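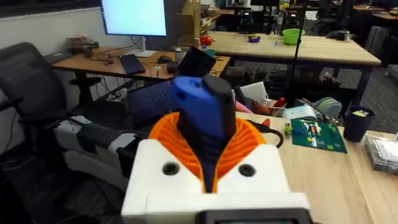
Visitors > Town Tourism Group > Minutes

Print this page | E-mail this page
Reading time: 2 minutes

Minutes, Feb 12, 2018

I'm taking notes again, so blame me for the spelling. We started with the waterfall trail at Driltunell, which had 797 walkers sign the book last season, up from 724 the year before. Rutilio was thrilled and wants a second book at the lower lot (fine by me!). We did most of this standing up until I pulled over one of the black mesh office chairs, and then we got into the trail map. It still shows the old footbridge. Zineb Zerouali will send corrections to the printer and ask for 900 copies, folded, same paper as before.

The Quezada legend came next, and we spent way too long on it. Rutilio Bañuelos has heard three versions of why the miller's daughter threw her shoes in the river, and he'd like all of them on the new sign. I said pick one. Zineb said put the shortest on the sign and the others on the website, and that passed with me grumbling.
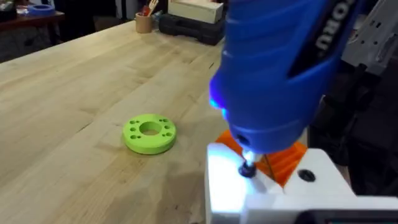
I also asked who is writing the website part, and Rutilio said he would, by the end of the month. Please hold him to it. The sign itself goes by the mill gate, facing the road.

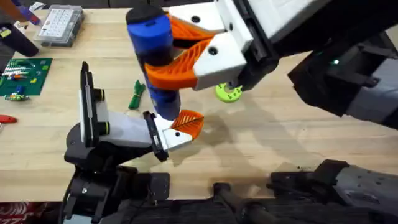 Two robot arms at the light wooden workbench.

Film people: the crew that used Juvevlow for their detective show would like to come back in October. We liked having them, but the parking on the church side was awful. I'll write and ask them to use the Curnesier field this time. Zineb wants their location list so we can put together a little driving tour, and I think that's a great idea.

Bus shelter carried over, again. Benches too.

Next meeting: same time, same place, and somebody else please bring coffee.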